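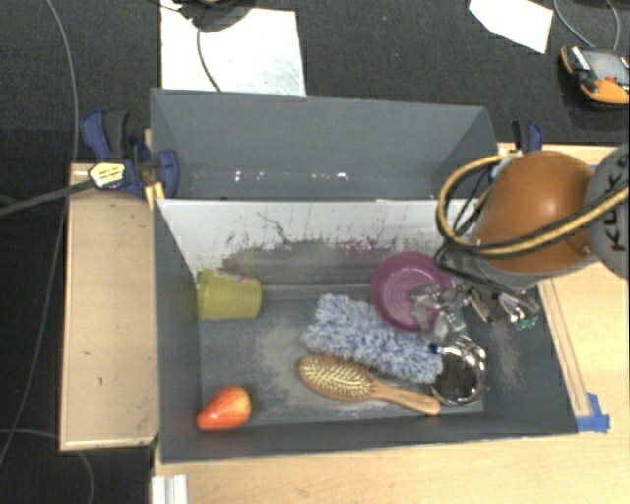 Cleaning a Wooden Hairbrush

I love this job — ten minutes and the brush feels new again! Pull the hair out first with the tail of a comb, working from the edge of the pad inward. Then dip an old toothbrush in warm water with a drop of shampoo and scrub between the bristles. Don't soak it, wood hates that. Wipe with a damp cloth and dry it bristles down on a towel overnight.

Last updated: 14 July 2026

We use cookies to remember your settings. Accept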